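Hands on Loan: Home Recording at Stelloston
A gallery by Joana Quintela

Stelloston sells automation to companies that run serviced apartments and care residences. Its pitch to those companies is a machine called Flirko that will clear tables, sort small items and put a room in order. The people who do that work now are cleaners and room attendants, and the people teaching the machine to do it are, in a good many cases, the same cleaners and room attendants, working from home on piece rates with a gripper in each hand.

I spent September asking what the change looks like from the worker's side. The company was friendly and sent me a lot of slides. The slides say "upskilling" often. I didn't come across anybody on the recording crew who used the word, though several told me the job was easier on the knees than scrubbing bathrooms, and I believe them.

A recording shift starts with a table and whatever is in the house. The operator picks up an item with the jaws, sets it down somewhere else, picks up the next one. Each pass is uploaded through an app called Sowah, which accepts it or sends it back. Rejected passes are not paid. The contract is clear on that point and a lot less clear on what counts as a bad pass.

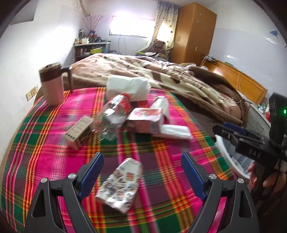
Bedroom table, plaid cloth, blue pads open over a crumpled printed packet. A second gripper is held at the right.

Look at what the workplace is. The bed is a step from the table and there is a teddy bear at the foot of the curtain. Stelloston calls this "distributed capture" and likes it because homes are varied and a test lab is not. Fair enough. It also means the company pays no rent, no heating and no cleaning on the floor space where its product gets made, and I could not find a line in the pay sheet that covers any of it.

The work itself is slower than it sounds. Packets crumple. A clear bottle on its side wants to roll when you close on it badly. A cleaner can sweep a table like that into order without thinking, and the gripper makes her think about every piece. One woman who used to do hotel rooms said her hands had got stupid for the first week and then got clever in a way that was no use anywhere else. She can now lift a tissue without tearing it using two ribbed pads. She asked me who else would pay for that. I had no answer for her.

Managers talk about 15 approved passes as a normal session. Operators talk about the ones that didn't count. When Sowah sends a pass back it gives a code, and the code list runs to two pages. "Unclear grasp" was the one I heard complained about most. There is an appeal button. It opens a form, the form goes to a contractor called Jolero, and Jolero's reply time is listed as 10 working days, by which point most people have let it go.

Then there's the question of where this leads. Stelloston says Flirko will "support" attendants and that no residence has cut staff on account of it. Maybe so. Flirko is still in trials, so there has been little for anyone to cut. What I noticed is that the residences trying it have stopped filling vacancies on the evening shift, and the supervisors I spoke to on a Thursday afternoon gave me three different explanations for that.

Some of the operators do like the job. They can stop when a child comes home and they don't have a supervisor at the door. I'd only ask that the flexibility be priced along with everything else. An hourly floor would be a start, and so would payment for rejected passes when the code can't be explained to the person who did the work.

Stelloston says both are under review. Operators who want to compare rejection codes or pay sheets with me can write through the contact page, and I'll leave out your name if you ask.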